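From: Kathleen Foley
To: Urkellow parish list
Subject: Re: Choosing the next lay reader

Róisín Ní Bhriain wrote:

> I don't see why we need a selection at all. Whoever
> preaches best should get the job. People come to
> hear a good sermon, and they stop coming when they
> hear a bad one.

Róisín,

I agree with the second half of that. I have sat through the bad ones too. But preaching is maybe ten minutes of the week. When my mother was dying, the reader at Drellis came out to us four times, and I could not tell you one thing he ever said from the front of the church.

The list of house calls for last year is up on the parish page. There were 115, and most were made by two people. Whoever we pick will have to take a share of those. 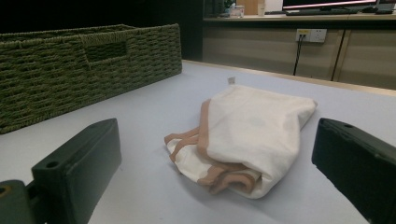
Folded white cloth with tan trim.

I would also like to hear from people who don't come on the main day. We have 653 names on the roll and I doubt this list reaches half of them. Mrs. Ní Mhurchú has offered to phone the older ones in April if someone will print her the numbers.

On the training money, the course at Varon costs 1179 per person. The fund stands at 3734, so we could send three and still have a little over – enough for bus fares, anyway. I would send three. One may drop out, and then we are not back at the start.
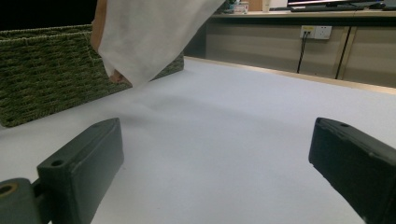
What I am asking for

Send me names by the end of April, with a line on why. Ask the person first. You can put yourself forward, and I hope a few of you will.

Róisín, that includes you.

Kathleen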